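Javorcombe Linen Service
Laundry sorter and folder, part time

We are looking for a sorter and folder to join the day shift at our Javorcombe laundry. We wash and fold cloths, napkins and towels for cafes, clinics and holiday rentals. You would work with Enda Lenihan, who runs the folding room.

The work
Empty each basket onto the table and sort by colour
Put aside anything stained, torn or still damp
Fold to the customer's size card and stack in bundles of 48
Label bundles and load them on the Talo trolleys
Wipe down tables at the end of the shift

A busy day is 2,000 pieces across the room. You will be standing for most of the shift and lifting full baskets.

You will need
Good colour vision
Closed shoes
Availability from 7 am, Monday to Friday

No experience is needed. We train on the job for the first two weeks, on full pay. Uniforms are supplied and there is free parking behind the building.

To apply, send a short letter and one reference to Conall Ó Briain, Javorcombe Linen Service, or drop them at the front counter. Applications close 10 August 2023.
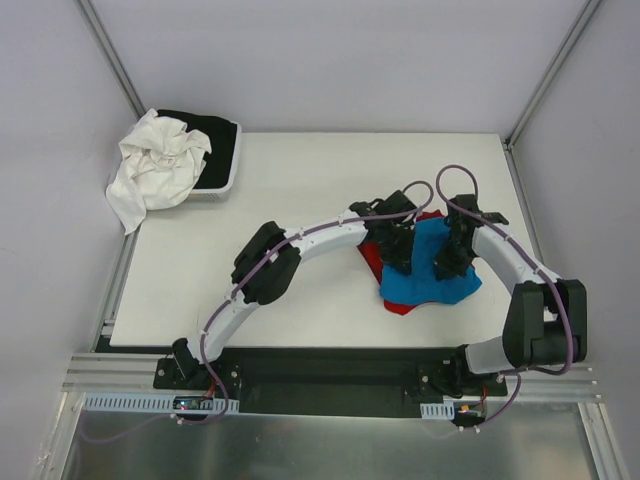
Coloured cloths on the table, with a basket at the back corner.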